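The **desktop computer case** (also *chassis*, *tower* or *system unit*) is the enclosure that holds the main components of a personal computer. It supports the motherboard and power supply, directs cooling air, limits electromagnetic emissions and keeps fingers and dust away from live parts. Cases are sold empty, with a power supply fitted, or as part of a complete machine.

## Construction

Most cases are folded from sheet steel and riveted at the corners. Aluminium is used where weight matters, at a higher cost and with some loss of stiffness for the same gauge. Front panels are usually moulded plastic over a steel subframe. Steel is commonly zinc-coated before forming, and outer surfaces are powder-coated. Interiors were left as bare metal until black interiors became common in the retail market.

The motherboard sits on threaded standoffs that hold its underside clear of the tray. A standoff left in a position with no matching hole can short the board. Access is normally through the left side panel, and the case is laid on its right side for work on the board.

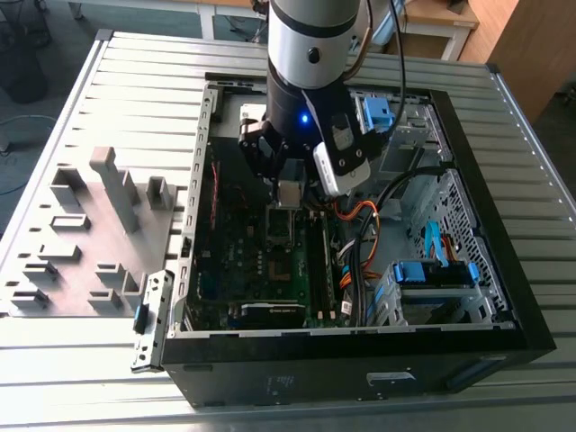 ## Form factors

Case dimensions follow the motherboard standard the case is designed to accept. A full ATX board measures 305 by 244 mm, a microATX board up to 244 by 244 mm and a Mini-ITX board 170 by 170 mm. Larger cases generally accept smaller boards, as the mounting holes are partly shared between standards.

Some manufacturers of office machines depart from these standards. Proprietary front-panel connectors, power supply outlines and rear port cut-outs make the case difficult to reuse once the original board has failed. The Kostitz small-office range used a riveted port plate that had to be drilled out before another board could be fitted. Dretis adopted a removable plate for its later models.

## Power supply position

In older towers the power supply is mounted at the top rear, where its fan also draws warm air out of the case. Many later designs place it at the bottom with a separate intake, which lowers the centre of gravity and isolates the unit from processor heat. The standard ATX supply is 150 mm wide and 86 mm high, with depth varying by model.

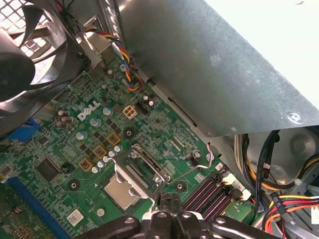
Depth is the dimension most often overlooked when a supply is replaced. A longer unit may foul the optical drive bay or leave too little space for the cable bundle, particularly where the cables are fixed to the supply.

## Disposal and recovery

Cases are among the simpler parts of electronic waste to process. Steel is separated magnetically after shredding, or by hand where the panels are clean. An audit by Antonina Koval at the Plandomwood depot covered 2,802 desktop units, of which 1,335 had cases judged fit for reuse. Missing side panels and broken front clips were the main grounds for rejection.

## See also

- Computer cooling
- Motherboard
- Rack unit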